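# What Is a Water Bottle Made Of?

Have you ever looked for a long time at a bottle of water? Most of us drink from it and look at something else. Today we will look at the bottle itself. 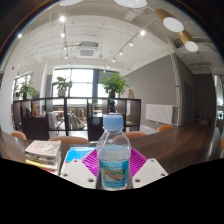 ## Start with the clear part

You can see the water through the side of the bottle, and you can see where the water stops. The place where the water stops is called the waterline.

Many clear water bottles are made from a plastic with a very long name. The short name is PET. You say the three letters one by one: P, E, T. PET is light, it does not break like glass when it falls on the floor, and it lets light go through it.

PET is made in factories, mostly from oil that comes from deep under the ground. In the factory it begins as small hard grains, a little like rice. The grains are melted and pressed into a thing that looks like a test tube with a screw top. This small tube has a name too. It is called a preform.

## How does a tube become a bottle?

This is the part that children in our reading club in Virnden like best.

1. The preform is warmed until it is soft.
2. It is put inside a metal mold. The mold is hollow, and its inside has the shape of a bottle.
3. A thin rod pushes down into the tube and makes it longer.
4. Air is blown in with great force. The soft plastic grows like a balloon until it touches the mold.
5. The mold is cold, so the plastic becomes hard again. The mold opens and the bottle comes out.

All of this happens faster than you can tie your shoes. The top of the tube is kept cool the whole time, and it does not change its shape. So the part with the screw lines, where the cap goes, was ready before the rest of the bottle.

## The shoulder

A bottle has parts with the same names as parts of a person. It has a neck, a shoulder and a body. The shoulder is the place where the narrow neck becomes the wide body. On our bottle the shoulder is clear and it slopes down.

Why does it slope? Think about pouring. If the shoulder were flat like a table, some water would stay under it when you turn the bottle over. With a slope, the water slides toward the neck and comes out more easily.

## The cap

Put your finger on the side of a bottle cap. Do you feel the little lines? They are called ribs, and our light blue cap has them too. The ribs help your fingers to hold the cap and turn it. Try to open a jar with a smooth lid when your hands are wet, and you will understand very well why ribs are useful!

A cap is usually made from a different plastic than the bottle. It must be a bit softer, so that it can press on the neck and keep the water in. PET sinks in water, but the plastic of most caps floats. Factories that recycle bottles use this. They cut everything into small pieces and put the pieces in a big bath. Cap pieces swim on the top and bottle pieces go to the bottom. Then each kind can be used again.

## The label

The label goes around the body like a belt. Ours is turquoise and has a small picture of a landscape on it, with green, tan and brown colors. Companies that sell water like such pictures very much. Go to a shop and look at the shelf, and you will find mountains, forests, rivers and snow.

Labels also have words. When you have a bottle at home, try to find these things on it:

- the name of the water
- the place where the water comes from
- how much water is inside
- a date
- a small sign that tells which plastic it is (this one can also be on the bottom of the bottle, so turn it and look)

The sign for PET is a triangle made of arrows with the number 1 in it.

## Why does a bottle shine?

Light comes from a window or a lamp and hits the plastic. Some of the light goes through, and some of it jumps back to your eyes. We call this a reflection. Because the bottle is round, the reflection often becomes a long bright line from top to bottom.

Other things shine as well. Look at the dark brown table. It is wood, it is polished, and there are streaks of pale light on it. Wood that is not polished is rough, if you look at it very closely, and rough things send the light in all directions. They look dull.

## Water and books

There are books on the same table, and one of them has a pale greyish-pink cover. Books and water are not good friends. Paper is made of very thin fibers, which come mostly from trees. When water gets between the fibers, they swell and move apart. Later the paper dries, but the fibers do not go back to their old places. The page stays wavy.

So close the cap well when you read and drink at the same table. In the reading room of the Ofori Library we have a simple rule – cap on, then page open.

## Try it at home: the tilting waterline

You need a clear bottle, some water and a table. Ask an adult if you may use the table.

1. Fill the bottle to the half and close it.
2. Let it stand until the water is quiet. Look at the waterline. It is flat, the same as the table.
3. Now tilt the bottle slowly to one side. Stop and hold it there.
4. Look at the waterline again.

The bottle is tilted, but the waterline is still flat! The Earth pulls all the water down, and the top of the water becomes level each time. Builders use the same idea in a tool called a spirit level, which has a little tube with liquid and one bubble.

Draw what you saw, first with the bottle standing and then with the bottle tilted. Use a ruler for the waterline.

## Words to remember

**Fiber** – a very thin thread, for example in paper

**Mold** – a hollow form that gives its shape to something soft

**Preform** – the small tube that becomes a bottle

**Reflection** – light that jumps back from a thing

**Waterline** – the place where the top of the water touches the side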